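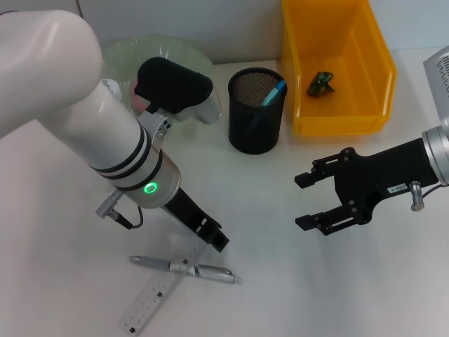
*Black mesh pencil cup with a blue marker, open-front yellow-orange bin and pale green bowl on a white tabletop. Pen and ruler nearer the front.*

# Small-item storage, bench level

Gallery page, Prusomthorpe workroom catalogue. Compiled by Lesego Mabuza. Dimensions and load notes by Kálmán Takács. Last revised Saturday, June 25, 2022.

The page covers containers kept on the working surface itself. Wall rails, drawer inserts and the lidded tubs under the bench have their own pages. Entries are grouped by container type, and the notes apply to the type in general unless a supplier is named.

## Mesh cups

Used for anything long, thin and rigid: pens, markers, pencils, scribers, narrow brushes. Perforated steel is preferred to solid plastic for two reasons. Contents can be read from the side, and graphite dust drops through onto the bench, where it can be wiped up. The drawback is that fine nibs catch in the perforations. Markers go in cap up. Uncapped fineliners don't go in at all.

A lightly loaded cup should stay clear of the bench edge. A tall marker leaning on one side of the rim shifts the centre of mass, and a lightweight cup will tip if it is knocked near the top. Cups with a worn base coating are recoated or scrapped, as bare steel leaves grey marks on white laminate.

Rulers longer than 15 cm are not stored in cups. They lie flat at the front of the bench or hang from the rail by the end hole.

## Open-front bins

Translucent walls, one side open for reaching in. Suited to soft or irregular pieces that won't stand up and are awkward to pick out of a deep container. Loose screws, beads and other rolling stock are excluded, for the obvious reason.

The open side faces the person seated at the bench. Items go to the back of the floor first, so the front third stays clear for the hand. The yellow-orange colour is the workroom's code for "unsorted, to be allocated". Green means allocated, and clear means stock. Bins from the earlier Clorby order are slightly taller than the current ones and do not nest with them. Keep the two in separate stacks.

Capacity is listed in the catalogue as 2,400 mL to the lowest point of the wall. In practice the usable volume is lower, as the open side carries no load.

## Bowls

Wide-rimmed bowls are for sorting only and are not meant for storage. A bowl takes a mixed handful well and gives nothing back in order. Anything still in a bowl at the end of the session is moved to a bin and the bowl is returned to the shelf.

Translucent plastic was chosen over opaque. Pale green is the easiest of the available tints to see through under the bench lights, although a dark item against the base can still be missed. The 1,625 mL size fits on the shelf in a stack of 6. The next size up does not clear the upper bracket.

Bowls are washed in lukewarm water. The dishwasher in the tea room warps the rims.

## Surface

White benchtop throughout. It shows ink, and that is considered an advantage. Ballpoint comes off with Zillutine on a cotton cloth, followed by plain water. Test on the underside first if the surface has been resealed. Dried whiteboard marker responds to the same treatment but usually needs a second pass. Abrasive pads are not to be used at any grade.

## Layout notes

- Cup at centre back, within reach of either hand.
- Bin beside the cup, open side forward.
- Bowl on the opposite side of the cup from the bin.
- Pens and rulers in current use may stay loose on the surface.
- Containers are not placed on top of each other while in use.

Left-handed users may mirror the arrangement. The cup stays where it is in both versions.

## Labels

Printed labels go on the rear wall of a bin, outside face. Labels on the base were tried in December and abandoned, as they could be read only when the bin was empty. Mesh cups take a tie-on tag. Bowls are not labelled.

## Replacements

Cups and bins are ordered through Pešek, minimum one carton. Send chipped bowls back to the store with the size written on a slip. Corrections to dimensions go to Kálmán, and layout queries go to Lesego.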